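Unit 8: Household and Shop-Floor Chores by Machine
Course handout, prepared by Adanech Lencho
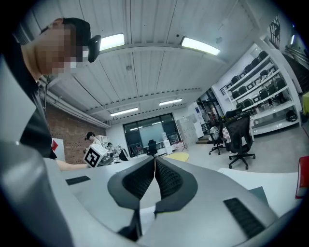
8.1 Where the field stands

Machines already perform fixed tasks well when parts arrive in the same place every time. Chores are harder. A towel, a drawer or a bin of mixed screws looks different on each attempt, and the grip must change with it. Two-finger grippers can handle many common objects – soft and thin items remain difficult.

8.2 Reading and assignment

Read Palumbo, chapter 2, before the seminar. Choose one chore from home or work and list each point at which the hand must adjust its hold. State which steps a machine could complete today without help. Submit no more than 25 lines to Tove Bisgaard, Room 1546.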